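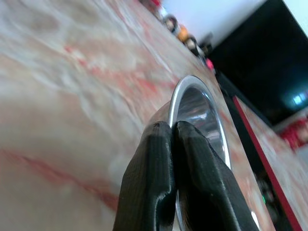 Workshop notebook, Abu Hammour room
Entry of March 9, 2021
Subject: folding tables, place setting and steel bowls
Project: Prosudico

Purpose of the session

To settle the standard place setting for the folding tables and to record the condition of the tops, the edging, the tableware and the floor before the tables go into regular use. The previous entry left the position of the bowl open and gave no instruction on cleaning. Both points are dealt with here, although the cleaning instruction is provisional.

The tables were received from Stirnwood in folded condition and were opened by the workshop. The delivery note has been filed with the others at Gendero and is not copied into this book.

Tops

The tops carry a marble pattern in cream and pale grey, with veins running from salmon to rust. The pattern is attractive and it is also a nuisance for inspection. A smear of tomato or a drop of tea can sit on one of the orange veins and escape notice from a standing position. Colleagues checking a top are asked to bend down and look along it towards the window, where a dried mark shows dull against the gloss. The palm of the hand is a better guide than the eye for crumbs and sugar.

A steel bowl with a smooth rim leaves no mark when set down. The same bowl pushed sideways with grit beneath it may well do so, and the rule for this room is therefore to lift and place. Dragging is not permitted, including for short distances and including when the bowl is empty.

One trial of polishing was made on the offcut supplied with the tables, using grade 2000 paper and then grade 3000, wet. The result was a patch slightly less glossy than its surroundings, plain to see at an angle and impossible to restore afterwards. Abrasive paper is not to be used on the tops in any grade. The offcut has been kept in the drawer for reference, with the patch ringed in pencil.

Edging

The trim along the edge is a thin red band. It was pressed with the thumb along its full length on each side and held everywhere except at one corner of the second table, where it moved very slightly. The corner has been marked on the underside. It should be looked at again in June. No glue is to be applied before then, as the colour of any glue that squeezes out will show against the red.

Cloths catch at the corners. Wipe from the middle of the top outwards and lift the cloth before the edge is reached. The edge itself is wiped separately, along its length.

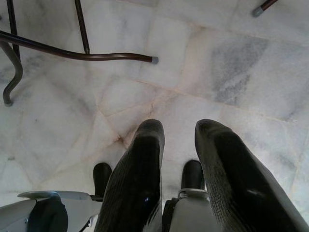
Floor

The marble floor is paler than the tops, white with cloudy grey veining, and the slabs are irregular pieces joined by beige and light-brown grout in a loose crazy paving. There is no grid to work to. A table cannot be lined up with a joint, because no joint runs straight for long enough, and the position of each table must be taken from the wall.

One junction of the joints has a faint tan-brown stain along the seams. It is not known how old the stain is. It was washed with warm water and a drop of washing-up liquid and left for 10 minutes before rinsing, and no change was noted. Vinegar, lemon and any descaler are excluded, both on the floor and in the bucket used for the floor. The grey patch on one of the neighbouring slabs is in the stone and requires no treatment. It is mentioned because it has already been scrubbed once by mistake.

The glossy parts of the floor show footprints readily. A dry mop at the end of the day is sufficient. The wet mop is to be wrung out well and kept away from the table feet, where water collects under the foot bar and leaves a line.

Legs

The legs are black metal and fold in a cross. When a table is opened, the cross should be pushed down until it sits fully, and the top should then be pressed at each corner in turn. On this floor the slabs do not lie perfectly level with one another, and a table that stands steady in one position may rock after being moved by the width of a hand. It is quicker to shift the table slightly than to pack the foot. Where packing cannot be avoided, use the felt from the drawer, cut to 6 mm wide strips, and remove it when the table is folded.

The foot bars reach further out than one expects. A gap that looks ample between the two tops is much narrower at floor level.

Place setting

The following arrangement is adopted for one person at the front edge of a table.

The bowl goes down first, near the front edge, far enough in that the rim does not overhang. The fork goes to the right of the bowl, with the tines pointing away from the person seated. The spoon goes to the right of the fork and parallel to it, with the handles of both towards the front edge. The cup stands to the far left, well clear of the bowl.

The fork on the right is a departure from the usual arrangement at table. It was chosen because both pieces can then be laid with one hand and taken up together when the place is cleared, and because the left side remains free for the cup. The plastic cups are light, and the pink one in particular was knocked over twice in the previous session when it stood beside the cutlery.

The fork and spoon should lie close without touching. If they touch, they ring against each other whenever the table is leaned upon.
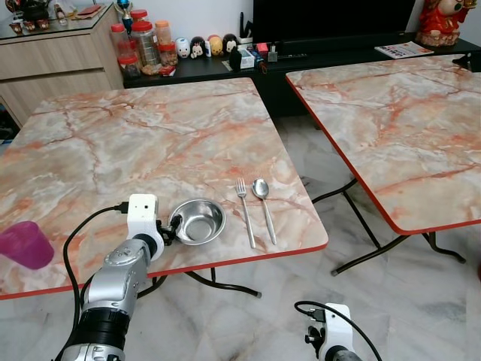 Kobina Yakubu objects to the position of the cup and wishes the objection entered. The far left corner is where a person steadies the table on sitting down, and a cup placed there will be reached over or caught by a sleeve. A place behind the bowl, on the side towards the middle of the table, would be safer. The fork is accepted on the right, on condition that the setting is never described to visitors as the correct one.

The objection is noted and considered reasonable. The arrangement given above stands for the present, and the alternative position behind the bowl will be used on the second table so that the two can be compared over ordinary meals. Colleagues are asked to write any spill in the margin of this page, giving the table and the position of the cup. Please do not write up near misses; the margin is narrow.

Bowls

The bowls in use are round, shallow and made of stainless steel, with a polished inside. Fingermarks show mostly near the rim, that being where the bowls are picked up. A dry cotton cloth removes them. Paper towel leaves fluff on the inner wall and should be kept for spills.

A bowl is to be carried level. When a bowl is lifted by one side of the rim only, anything liquid in it runs to the opposite side, and a bowl intended for soup should be taken with support beneath. For dry contents, or an empty bowl, holding by the rim is acceptable.

Any bowl that has been on the floor goes to the sink before it returns to a table, whatever its appearance. This applies equally if it was on the floor for a moment only. Steel shows very little, and a clean shine is not evidence that the bowl has been washed.

Bowls put away damp one inside another will stick together. They should be dried first and stacked with a fold of cloth between them. A stuck pair is freed by standing the lower bowl in warm water. Tapping the rim on the sink is how the one with the flat spot was spoiled.

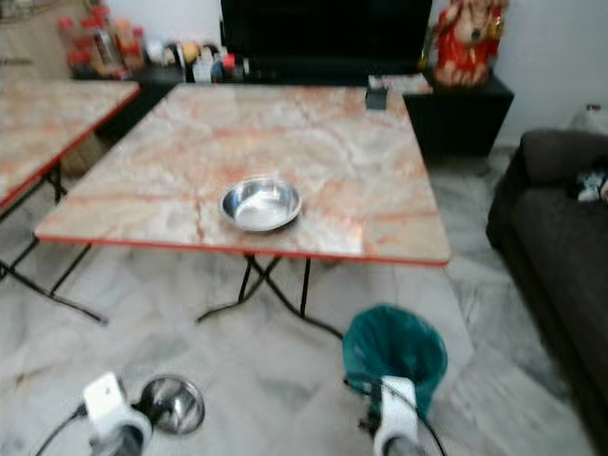
Reading time: 6 minutes

Clearing and waste

The small bin stands on the floor in front of the table and is lined with a green bag, the rim of the bag folded over the top. The fold should be deep enough to hold when something heavy is dropped in. If the bag slips, food gets down between bag and bin, and the whole bin then has to be washed.

Scrape the bowl over the bin before anything else is moved. Take up the fork and spoon together, place them in the bowl and carry the bowl to the sink. The cup follows separately and is emptied at the sink, never into the bin, as the bags are thin. The top is wiped last, from the middle outwards as described under Edging, and dried with the second cloth.

The bin may be moved closer for clearing and should be put back afterwards. It has a tendency to end up against the foot bar, where it cannot be reached without bending under the top.

When one table only is required, the other may remain open provided that nothing is stored upon it. The large dark screen at the wall is not to be wiped with the table cloths.

Outstanding

Loose trim at the marked corner, second table: inspect in June.
Stain at the floor joint: ask Stirnwood whether their people have met the same thing under tables elsewhere. No treatment in the meantime.
Cup position: comparison open, see margin.
Felt: one strip left, more to be cut.
Bowl with the flat spot: withdrawn from place settings and kept for scraps and rinsing.
Cloths: the blue for tops, the white for bowls. The white ones have gone missing again and have been requested from Gendero.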